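Buscamos a alguien para software de manipulación (control y percepción)

Hola! Llevo el equipo de software de Nandulside y necesito una persona más, a ser posible antes de diciembre. Trabajamos con cables finos, que se doblan, se enredan y vuelven loco a cualquier planificador (al mío el primero). El proyecto se llama Tumell y va de coordinar dos brazos para separar hilos por colores y guardarlos en cajas.
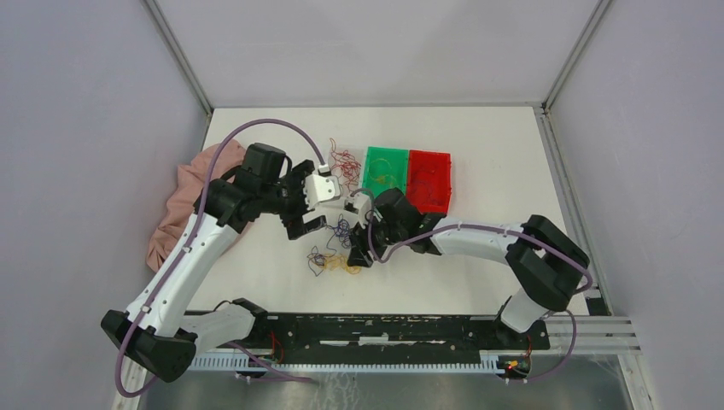
Skodbridge pregunta si hace falta haber tocado un brazo real o si vale con simulación. Vale con simulación, de verdad! Lo que sí pido es C++ o Python con soltura y ganas de leer registros largos. Ahora mismo tenemos 74 pruebas automáticas del planificador y 29 fallan, casi todas por colisiones entre muñecas, así que por ahí empezarías.

La otra mitad del puesto es percepción: segmentar hilos en las cámaras de muñeca, estimar por dónde pasan y decidir cuándo cerrar los dedos.
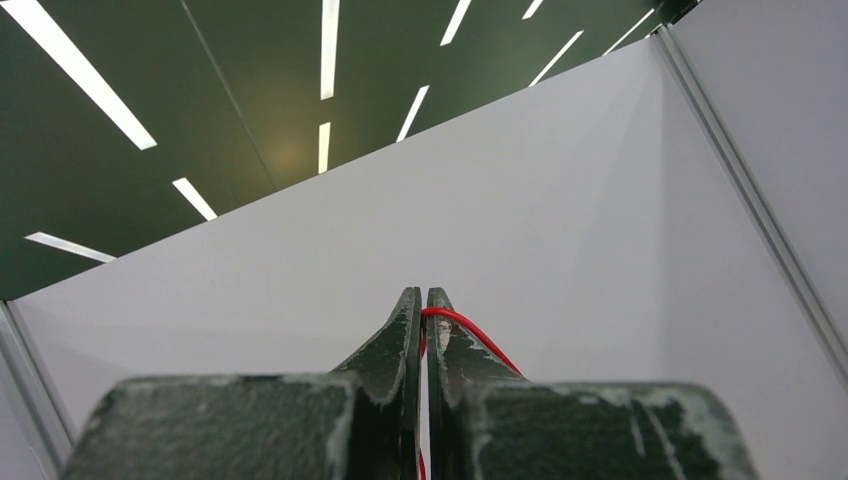
También heredarías Crăciun, nuestra herramienta para repasar grabaciones (la escribí yo, con prisas, y se nota). Son 37 horas semanales, contrato indefinido y horario flexible, aunque dos días hay que venir al laboratorio.

Mándame tu currículum y un trozo de código que te guste, aunque sea feo, desde el formulario de la web, referencia 99.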